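Rules for Robots That Share a Workbench

A robot arm does what its program tells it to do. It does not know what is safe. People have to decide that first and write it down. At Lillow, the rules fill 52 pages. This page covers four of them.

Rule 1. Clear the work area

Before an arm moves, a person checks the space it can reach. Only the task board stays on the floor of the work area. Cups, tools and hands stay out.

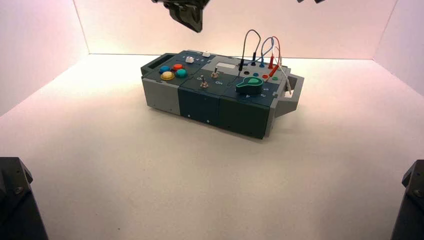
Hajar Sqalli would add one thing: check again after every break, even a short one, as people put things down without thinking.

Rule 2. Limit the squeeze

A gripper is a robot's hand. Its fingers can press hard enough to crack plastic, so the program sets a limit on force. Force is how hard something pushes or pulls. If the limit is passed, the arm must stop. The limit also applies when the fingers press against each other.
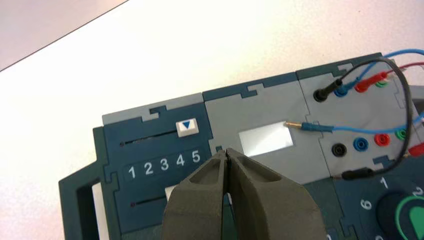
Rule 3. Same test, same board

A standard is a rule that many people agree to follow. A standard test uses the same parts each time – buttons, switches, a dial and plugs. Two teams can then compare results fairly. The Lillow test is run 238 times before a score is given. Every run is written down, including the ones that fail.
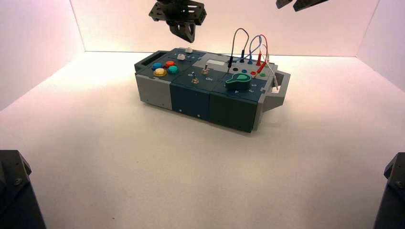 Task board with push buttons, toggle switches and a rotary knob.

Rule 4. Treat every wire as live

"Live" means that electricity may be flowing. Before a person touches a plug or a socket, the power is turned off at the main switch. A switch on the board does not count as the main switch. A loose plug is left alone until this is done.
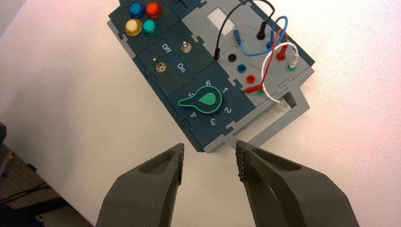 Words to know

Gripper: the part of a robot that holds things.
Socket: a hole that a plug fits into.
Emergency stop: a button that halts the robot at once. Anyone may press it.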